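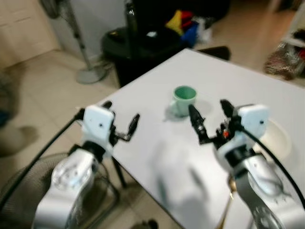 Savita Shukla pregunta si el servicio de préstamo de vajilla de Zavala sirve también para una comida familiar o si hay que ser una asociación. Sirve para las dos cosas. Su mensaje llegó en marzo junto con otros parecidos, y con ellos hemos ampliado esta página.

## Preguntas frecuentes sobre el préstamo de vajilla

### ¿Quién puede pedir piezas?

Cualquier persona mayor de edad con carné del centro. El carné es gratuito y se hace en el mostrador con un documento de identidad. Las asociaciones piden con el carné de un representante, que firma el recibo y responde de la devolución.

### ¿Qué hay en el catálogo?

El último inventario dio 2.842 piezas entre platos, cuencos, vasos, jarras y fuentes. Los cubiertos van aparte, en cajas cerradas, y no entran en esa cifra. Cuando se incorpore el lote de Prokside llegaremos a casi 3.000.

No prestamos manteles ni servilletas. Tampoco hornillos ni nada que funcione con gas.

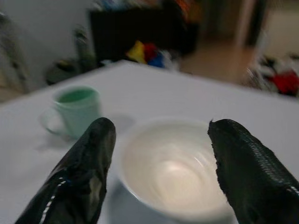
*Cuenco blanco de cerámica.*

### ¿Cuántas piezas puedo llevarme?

Hasta 100 por pedido. Si el acto es más grande, escriba antes y vemos qué está libre – en época de fiestas suele quedar poco, sobre todo vasos.

### ¿Cuánto tiempo dura el préstamo?

Tres días, contando el de recogida. Se puede prorrogar una vez si no hay otra reserva detrás. La prórroga se pide por teléfono o en el mostrador, no por correo.

### ¿Cuánto cuesta?

El préstamo no se cobra. Se deja una fianza de 2 euros por caja, que se devuelve al entregar. Los recibos de fianza antiguos, los de papel amarillo, siguen siendo válidos.

### ¿Hay que devolver la vajilla lavada?

Sí, lavada y seca. La cerámica admite lavavajillas. Las piezas de plástico se lavan a mano, con agua templada y sin estropajo metálico. Las cajas también se devuelven limpias, con los separadores puestos. 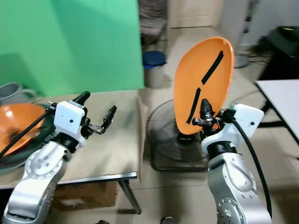
*Plato ovalado de plástico naranja.*

### ¿Qué pasa si se rompe algo?

Avise al devolver y traiga los trozos si los tiene. Una pieza rota por caja no se descuenta. A partir de la segunda se descuenta de la fianza y, si no alcanza, se paga la diferencia según la lista del mostrador. Los desconchones pequeños en el borde cuentan como rotura: esas piezas no se vuelven a prestar.

### ¿Puedo elegir el color?

En plástico, a veces. En la reserva hay una casilla de observaciones para indicarlo, pero no lo garantizamos.

### ¿Llevan las cajas a domicilio?

No. La recogida es en la puerta lateral, por la calle de carga. Una caja de platos llena pesa bastante – venga con carro o con otra persona.

### ¿Puedo donar vajilla?

Aceptamos juegos de doce piezas iguales o más, sin marcas de uso fuertes. Las piezas sueltas no las podemos almacenar.

### ¿Cómo anulo una reserva?

Llame al mostrador el día anterior, antes del cierre. Con dos reservas sin recoger y sin aviso, el carné queda bloqueado para préstamos durante un mes.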